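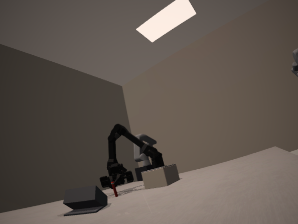
마찰 계수를 그렇게 높게 잡으면 어떤 그리퍼를 달아도 다 잡힌다고 단주마가 말했다. 얀티는 대답하지 않고 설정 창을 열었다. 값은 지난주에 주위타가 넣어 둔 그대로였다.

"낮춰서 다시 돌려 봐요."

"그럼 어제 돌린 200회는 버리는 건데요."

"버려요."

얀티는 폴더 이름 뒤에 '구'라고 붙이고 새 폴더를 만들었다. 지우지는 않았다. 창밖은 벌써 어두웠고 아래층 식당에서 의자 올리는 소리가 났다. 비교 대상은 쿠덱스와 일렐이었다. 쿠덱스는 손가락이 뭉툭하고 넓게 벌어졌고, 일렐은 가늘고 끝이 조금 휘어 있었다. 물건은 빨간 막대 하나였다. 잡아서 들고, 상자 옆으로 옮겨 세우면 성공이었다. 넘어지면 실패, 시간이 지나도 실패였다.

목요일까지 메켈레에 표를 보내야 했다. 메켈레는 실험실에 시약 막대를 꽂는 장비를 만드는 회사였고, 둘 중 어느 쪽을 살지는 거의 정해 놓은 것 같았다. 전화할 때마다 일렐이라는 이름만 나왔다. 단주마는 그게 마음에 걸린다고 했다. 얀티는 별로 걸리지 않았다. 사는 쪽이 마음대로 사면 되는 일이었다.

첫 묶음이 끝나는 데 거의 30분이 걸렸다. 그동안 단주마는 커피를 내렸고 얀티는 메일을 읽었다. 레르케가 제어기 쪽 로그를 언제 받을 수 있느냐고 물어 왔다. 헤툴렉 제어기는 로그를 자기네 형식으로만 남겨서 매번 변환을 해야 했다. 얀티는 내일 오전이라고 답장을 썼다가 내일이라고 고쳐 보냈다.

결과가 나왔다. 쿠덱스는 막대를 자주 밀었다. 한쪽 손가락이 먼저 닿으면 막대가 기울었고, 반대쪽 손가락이 닿을 때는 이미 늦었다. 일렐은 잘 밀지 않았지만 들어 올린 뒤에 놓쳤다. 성공률은 비슷했다.

"비슷하네." 단주마가 말했다.

"네."

"어제는 쿠덱스가 훨씬 좋았잖아요."

"어제는 마찰이 높았으니까요."

단주마는 의자를 끌고 와서 실패한 시도를 하나씩 재생했다. 검은 팔이 내려오고, 손가락이 벌어지고, 막대가 쓰러졌다. 다시 검은 팔이 내려왔다. 단주마는 접근 높이가 이상하다고 했다. 손목이 내려오는 높이가 두 그리퍼에서 같은데 손가락 길이는 다르다는 것이었다. 얀티는 도면을 찾아보았다. 일렐이 6밀리미터 길었다. 그런데 제어기에는 쿠덱스 값이 둘 다에 들어가 있었다.

"이거 누가 넣었어요?"

"저요." 얀티가 말했다.

단주마는 알았다고 하고 커피를 마셨다. 얀티는 값을 고치고 변경 기록에 자기 이름을 적었다. 적고 나니 그 아래 줄에도 자기 이름이 있었다. 봄에 카메라 위치를 잘못 넣었다가 고친 기록이었다. 그때는 하피즈가 먼저 발견했고 한동안 그 얘기를 했다.

다시 돌리려면 또 기다려야 했다. 단주마는 막차 시간을 확인하더니 먼저 가겠다고 했다. 문 앞에서 외투를 입다가 돌아섰다.

"주위타한테 마찰값 어디서 가져왔는지 물어봐 줘요. 따지는 건 아니고."

"제가 물어볼게요."

"따지지 말고요."

"안 따져요."

혼자 남은 얀티는 실행 버튼을 누르고 불을 반만 껐다. 화면 속 방은 늘 같은 밝기였다. 천장의 조명이 있고, 벽이 있고, 뒤쪽에 밝은 회색 팔이 하나 더 서 있었다. 얀티는 시점을 조금 돌렸다가 원래대로 되돌렸다. 시점은 결과에 아무 영향이 없었다.

주위타에게는 메시지를 보냈다. 마찰값 출처가 궁금하다고만 썼다. 답은 금방 왔다. 예전 과제의 고무 패드 측정값인데, 이번 손가락에도 고무가 붙는 줄 알았다고 했다. 얀티는 쿠덱스 견적서를 열어 보았다. 고무 패드는 별도 구매 항목이었다. 일렐 견적서에는 패드 얘기가 아예 없었다.

얀티는 메켈레에 보낼 메일을 쓰기 시작했다. 패드를 붙일 계획이 있는지, 있다면 어느 쪽에 붙일 것인지 물었다. 답에 따라 표가 2개가 될 수도 있다고 적었다. 보내기 전에 그 문장은 뺐다가 다시 넣었다.

진행 막대는 절반을 조금 넘겼다. 얀티는 메일을 보내고 컵을 씻으러 갔다. 단주마의 컵도 같이 가져갔다. 복도 끝 개수대는 물이 약하게 나와서 시간이 꽤 걸렸고, 자리로 돌아왔을 때 쿠덱스 묶음은 끝나 있고 일렐 묶음이 돌기 시작하고 있었다.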